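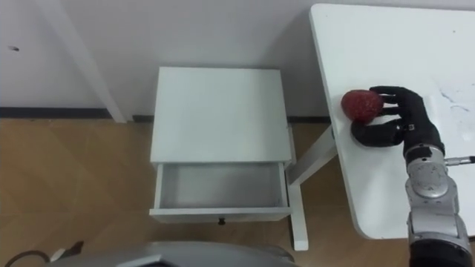 Zumer five-finger hand: review after 31 days on the arm

We bought the Zumer hand to replace a Plastine two-jaw gripper that had been on our right arm for most of the past year. The Plastine still works. It is strong, simple and easy to clean, and for boxes and tins I would not bother changing it. Our trouble was with anything soft or oddly shaped, and with small household jobs like drawers, where two flat jaws need the wrist to do all the turning.

Price and fitting

The hand cost us $1278 with the cable and the mounting plate. The plate has the standard bolt pattern and went straight onto the wrist. Tiziana Barbieri did the mechanical work in one afternoon, including taking it off again when she found the connector had been seated the wrong way round. The printed manual shows the connector from behind without saying so. Check the keyway before you tighten anything.

The control software took longer. Zumer supplies a driver with a position mode and a force mode. Position mode ran the first time. Force mode would not start until we updated the firmware, and the update tool only runs on Windows. Gerardo Rinaldi kept an old laptop on the bench for that purpose and nothing else.

Soft objects

Our main test was a strawberry picked up from a tabletop, carried sideways and lowered into an open drawer beside the table. We ran 78 attempts with the Zumer and the same number with the Plastine, using the same arm, the same speed and the same overhead camera.

The Plastine finished 31 of them. Most of its failures were slips as the jaws closed, since the fruit is tapered and rolls forward out of the grip. The Zumer finished 66, which leaves 12 failures. Seven of those were the thumb arriving late and pushing the berry along the table before the fingers had wrapped. The rest were our own planning errors, where the arm came in too low and the knuckles touched the table first.

We fixed some of the thumb problem by telling the thumb to start moving before the fingers. It is one line in the grasp file. I think it should be the default.

Bruising is harder to score. Loredana Caputo cut the fruit open after each set and judged it by eye. At the lowest force setting she could not tell handled berries from unhandled ones. Two settings up, the fingertip marks were obvious. There is no useful scale printed on the settings, only levels, so you will need to work out your own limits.

Drawers and knobs

Pulling a small round knob was better than I expected. The thumb and first finger close on it well enough if the approach is straight. Off-centre approaches tend to knock the knob and push the drawer shut. The Plastine was more reliable here, as its jaws are wider than the knob and forgive a bad angle. If drawers are most of your work, keep the jaws.

Camera view

The hand is bulky, and black fingers close around an object hide a good part of it from above. Our tracker lost small items as soon as the grip closed. We tried a Sesel wrist camera to fill the gap and it helped, although the palm blocks the lower part of its view. Allow time for calibration. Ours drifted over a week and had to be redone on the Thursday.

Noise, heat and wear

The finger motors whine at full speed. At half speed you can hold a conversation over them. After an hour of continuous cycling the palm is warm to touch and the driver reports a temperature warning, but we never had it stop. One fingertip pad began to lift at the edge in the third week. Lo Presti, the distributor, posted a replacement set at no charge and it arrived in four days.

Would we buy it again

Yes, for the soft fruit work. Mirko Greco, who runs the other arm, has decided to stay with the Plastine and I can see why. His parts are all rigid and he needs the cycle time. The Zumer takes nearly twice as long to close.

We have ordered a spare set of pads and a longer cable. The supplied one is too short if your arm reaches across the base.

Rosario Guerra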